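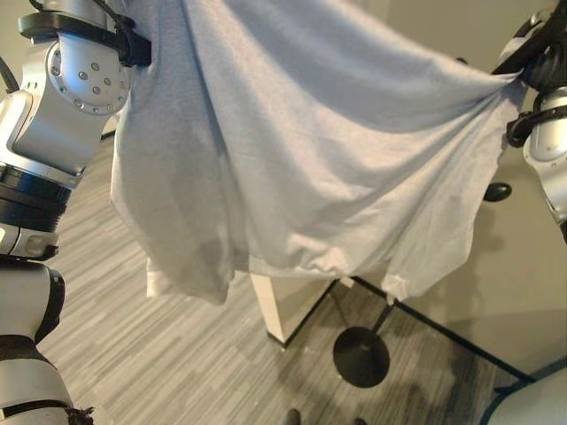
Print this story | E-mail this story

What a laundry robot costs before it folds anything

4/1/24

I'd been on the phone with Rosângela Caldeira for maybe two minutes when she told me the arms were the easy part of her budget. She runs operations at Levwood, a linen and uniform service that washes for clinics and small hotels, and she has spent the winter trying to work out what it would take to get a two-armed robot handling T-shirts and scrub tops.

"You get a quote for two arms and you think, okay, that's the number," she said. "Then you start writing down everything that touches the arms."

So I asked her to read me the list. Grippers. Spare gripper pads. Straps and cable ties, which she laughed about (she had put down one pack and ended up buying four). A stand. A second stand. Training for two people on each shift. A service contract, priced by the year, which she'd like to see priced by the hour.

She got quotes from two suppliers, Hakgate and Lenz, and they were hard to compare. Hakgate bundled the software and charged extra for grippers. Lenz did it the other way around! She ended up building her own spreadsheet, and it has 231 rows. "I'm not proud of it," she said. "Row 68 is extension cords."

I wanted to know why she'd start with shirts at all, when towels are flat and square and there are so many more of them. She said towels already go through a machine at Levwood and it does fine. Shirts get done by hand. "A shirt has sleeves, it has a neck, it bunches up on you. You pick it up by one corner and you have no idea which corner you've got."

Her pilot plan is 1,000 garments, all knit, all one color to begin with. She wants to know how many a person has to step in and fix, and she wants that in writing before anybody talks about a second unit. Lenz agreed to it. Hakgate was still thinking about it when we spoke.

We got onto the building next. Virkberg, the contractor that did Levwood's last remodel, is pricing new outlets and a patch of floor, and she has learned to ask about that early. Back in December she nearly signed for a base that wouldn't go through the door to the sorting room. "I measured the robot," she said. "I did not measure the door."

Does she think it'll pay off? She took a while with that one. The lease looks better to her than buying, mostly because she can hand it back, and she's set aside money for one year and a bit of overtime while people learn. Her boss wants an answer by summer. She told him he'd get a spreadsheet.

Back to top

Contact us | Copyright 2024. All rights reserved.

We use cookies to keep this site running. By continuing to read, you agree to our cookie policy. Accept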